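From: Žofie Baláž
To: bench-automation list
Subject: Re: [bench-automation] What did you forget to budget for?

Hello all,

Replying to Elaine below, with apologies for the delay - I was in a budget meeting, and then in the meeting about that meeting.

We are at the stage of laying the bench out in simulation before anyone signs anything. Current renders: 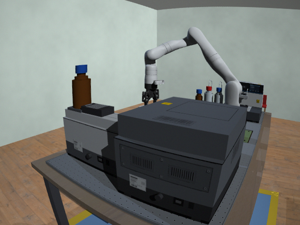
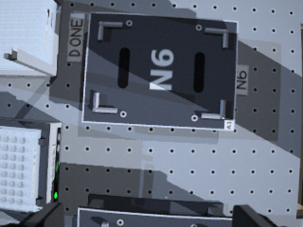

Second one is the deck close up, position N6.
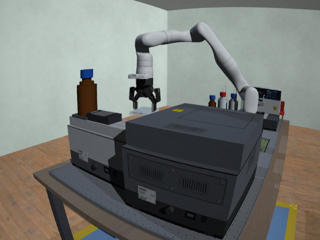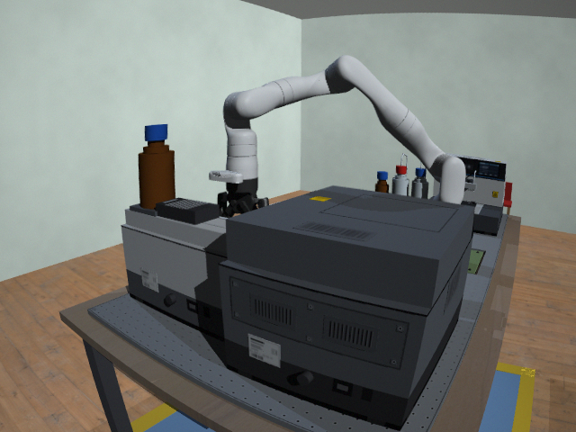
Svetozár Kadlec built the model over January and it has already cost us one argument and saved us one purchase. We had Losex down for a longer arm. Kristýna ran the reaches, decided the shorter one would do if the base moved back, and the longer one came off the list. I have never seen a line deleted from a spreadsheet with such tenderness.

To Elaine's question, then. What we forgot, in order of embarrassment:

Plate holders. Everyone prices the arm and the big boxes. The holders come from Enix on their own quote, with their own lead time, which is 14 weeks. We had allowed 3.

Service access. Draw the doors open and the covers off. Draw the person too, with elbows. Our first layout had the rear panels hard against a wall, and the knobs and switches with them, so the procedure for restarting anything would have begun with moving the bench.

Bottles. Reagents need somewhere to stand and tubing needs somewhere to go. If you leave this out of the drawing they will still turn up, and they will stand wherever the arm wants to be.

Floor marking. Facilities charge for it. I'm told the tape is special.

Training. Engebretsen quoted two people for a course. Send a third. One of the two will leave.

I'd also keep 17 per cent back as contingency. Finance will ask why 17 and you will need an answer - ours was that 20 had been refused.

> On Elaine Quintana's message:
> We're putting in for an automated bench at Dollham
> next year and I have to produce a single figure for
> the whole thing. The arm and the instruments are
> easy enough. It's the rest that worries me. What did
> people leave out the first time? Also, is simulating
> it first worth the money, or does it just make nice
> slides? My head of department has given me 90 minutes
> of his time and would like it to be 30.

On the simulation: yes, worth it, provided whoever builds it has met the real instruments. Svetozár Rusnák's first attempt for us used brochure dimensions, and the brochure had left off the cables. It does also make nice slides. Take them in with you, put them up early and leave the total until he's had his coffee.

Happy to send the blank spreadsheet off-list. Ignore the tab called "old old final".

Žofie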